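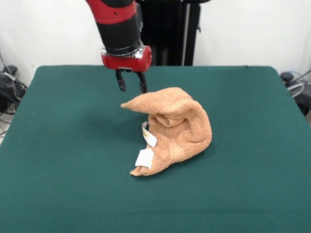 Linen notebook, Zeltisdale, December

Towel folding, tan terry, one piece. Working on the green felt top again. The felt grips the loops, so corners have to be lifted clear before they are moved. Dragging only rolls the edge under.

Start state: bunched, dropped from 65 cm. Find the care labels first. Both are sewn into the same edge, which gives one known side before any corner is sorted out. Pull that edge straight, then work across to the opposite one.

Fold order as agreed with Pullthorpe: long side over, turn, then short side over. Tolerance at the corners 5 mm - tight for terry, which creeps back once released. Smooth outward from the fold, never toward it.

Labels to end up inside the finished fold. Sheet 259 still shows them outside and needs correcting.
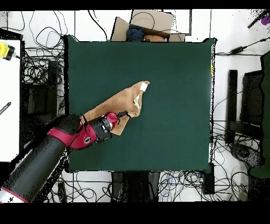

Ukatside replied that inside labels are fine for bath linen, but their shelf check reads the care symbols without opening the stack, so they would like the lower label left showing at one corner. Will try it both ways, 2 folds each, and note which stack sits flatter.

Other fabrics after the terry is settled. Felt to be brushed between pieces.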